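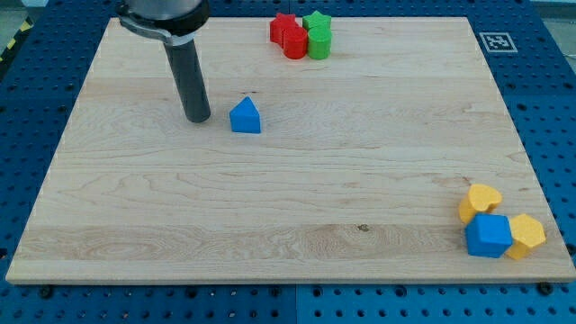

Pale maple, with one little knot near the front

6 February 2018

So I've been in the new apartment long enough to admit that I moved for the kitchen, and the kitchen has one drawer. One! I stood in it during the viewing, in June, with the sun coming in over the sink, and I thought yes, I could be a person who makes soup here. Did I open anything? I did not.

Anyway, today was a baking day because it was too icy to walk to Veltedwood for groceries and I had flour, and half a jar of molasses that's been with me through two moves. I made the brown bread from my grandmother's card, the one with the grease spot right over the oven temperature. I always guess 350 and it always takes longer than I want it to. While it was in there I went through the recipe box, which was a mistake if I wanted to get anything else done (I did, a little, there's laundry). I have 154 cards in there. I know because I numbered them one winter when I had the flu, and then never cooked in order like I said I would. Number 12 is just the word "beans."

I've been thinking about maple a lot, too, both kinds. The wood kind because I want a proper big board for kneading, something that would cover that awful tile counter with the grout lines that eat dough. The Handen one is gorgeous and costs $293, so I've been visiting it online like it's a puppy. And the syrup kind because I'm down to the last inch of the good stuff and I keep putting it on oatmeal like there's more coming.

The cat next door was on my windowsill again all afternoon. He's huge and gray and I've been calling him Puma, although I'm sure he has some other name at home. He watched the whole bread situation through the glass with such disappointment. I waved. He left, then came back twenty minutes later and sat facing the other way.

Bread came out flat on one side but it smelled so good that I cut it way too early and it gummed up the knife, and I ate two slices standing up with butter and salt. Then a third one sitting down, so it counted as dinner. I wrapped the rest in a towel and I'm already planning toast, maybe with an egg if the last two are still okay.

Still haven't called about the radiator, which has started clanking again around bedtime. Tomorrow I'll call, and I'll do the laundry, and I want to try card number 41, the onion pie, if I can get out for onions. Need stamps too.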